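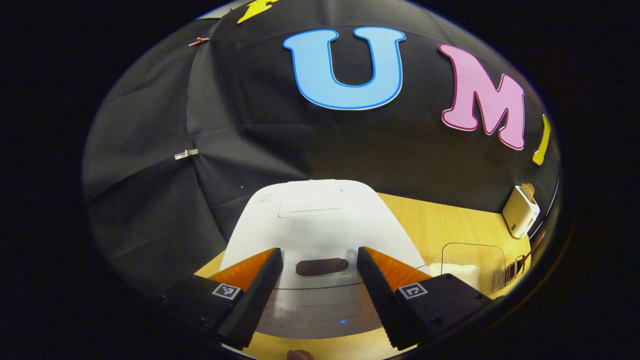

The hand-held gripper at the demonstration table, with the white appliance and toaster.

Visit to Hitatwood: the Kadance teaching kit

Our delegation visited the Hitatwood workshop in June to review Kadance, a hand-held gripper kit offered by Lecomte. The loan period is 12 weeks, and support is included for the first five.
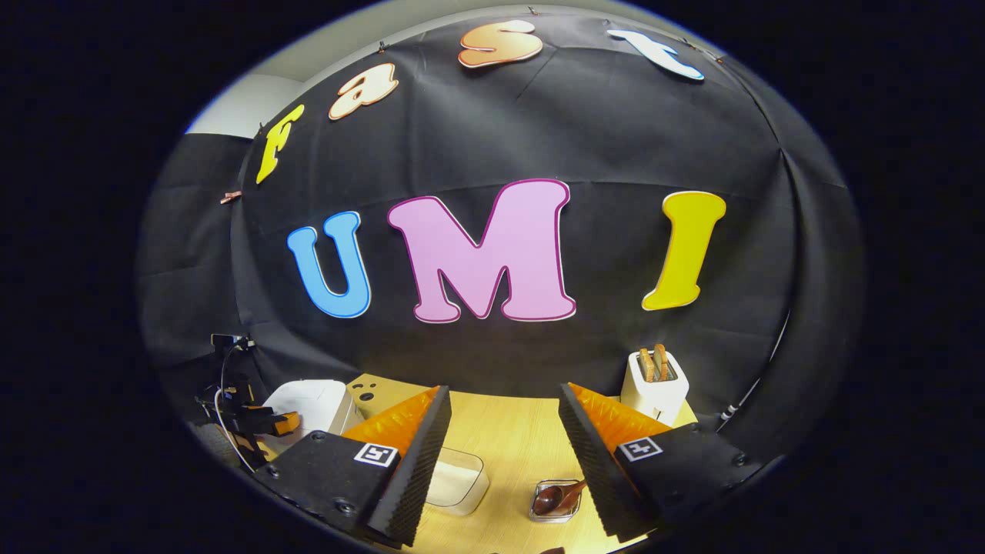 Setting up a breakfast task takes around 9 minutes according to the supplier, and the printed markers on the fingers can be replaced by the user. The handbook is clear – though its section on storage is thin. A comparison with the Cumico kit will follow in the next report.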